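From: Abena Ankrah
To: robotics-club list
Subject: Re: [club] gripper practice, who has what

On a September evening, Iddrisu Wumbei wrote:
> Hi all, quick ones before I print anything.
> 1. Are we keeping the plain black fingers for the pick task or going
> to the padded ones from the Drelter kit? I have the padded ones half
> drawn up, don't want to waste filament.
> 2. How many demos do we still owe for the sorting entry? The sheet says
> 500 but I thought that was last year's number.
> 3. Can the newer people run the hand-held on their own or does
> somebody have to sit with them?
> Also the M3 screws are gone again.
> Iddrisu

Typing this between classes so sorry for the mess.

1. Keep the black ones. Padded is nice on the foam blocks but the rules for the sorting round say same fingers for demos and for the run, and we already have a pile of demos on the black. If we swap now we start over. Finish the drawing by all means, just don't print till after the regional. Save it in the Marciniak folder with the old mounts so people can find it (NOT on your desktop please).

2. 500 is right, it's this year's. I merged the two sheets last night and there were duplicates, so the total went down a bit, don't panic. What's short is the small flat stuff. Plenty of blocks, plenty of cups, hardly any washers or cards. We need 29 more of the flat ones before I'll call that group done. They're annoying because the tips have to come down level or you just push the thing across the table.

3. Yes on their own, after 2 sessions with one of us. Not before. It's easy to hold wrong and you don't find out till you look at the recording. Main thing I keep telling people is open the fingers ALL the way before every start. Half open looks fine in your hand and then the first second of every clip is different from the last one and the training picks up on that. Open wide, hold still, count to two in your head, then go.
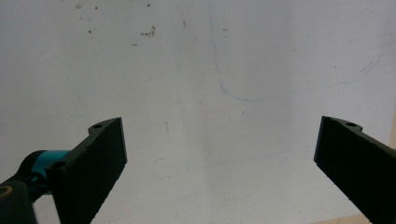 Other thing is speed. People come in from playing games and they whip it around. Slow down going in, close, lift, pause, and only then move over to the bin. If you drop it, finish the clip anyway and mark it as a drop in the sheet. Don't delete it. We lost a bunch last spring because somebody was tidying up and I'd still like to have those.

On the screws, I ordered a bag, should be at the front office by the end of the week. Till then take them from the old Plaleo chassis on the bottom shelf, it isn't going anywhere. Please do not take them from the arm. Somebody did and the wrist had a wobble that took me an entire afternoon to find.

Naming, since I'm writing anyway. Initials, object, number. So aa_washer_04. Not "test", not "test2 final". There are 6 files called test right now and I have no idea whose they are. If one is yours rename it or I'm moving it to the junk folder before the next upload.

Upload is still the shared drive for now. I know the Tivia thing is supposed to be faster but I tried it on the library wifi and it choked on anything longer than a minute — maybe it's better from the lab, if someone wants to try it over there go ahead and tell the list. Don't move the whole set over though, just copy a few clips.

Schedule. Lab is open till 6 like before. If you want to stay later you need to ask Mr. Ofori first, he has to sign the sheet by the door, an email to me doesn't count. Chargers get unplugged when you leave, all of them, including the laptop one.

Iddrisu can you do the calibration check before the next session? The printed card is in the top drawer under the tape. Last time it was off a little on the left side and I re-seated the mount and it seemd ok after, but I'd feel better if someone else looked. Write down the numbers even if they're good.

And whoever has the long USB cable, the braided one, bring it back. We can't record at the far table without it.

ok bell. more tonight if I remember

Abena

--
to get off this list send a blank message with "remove" in the subject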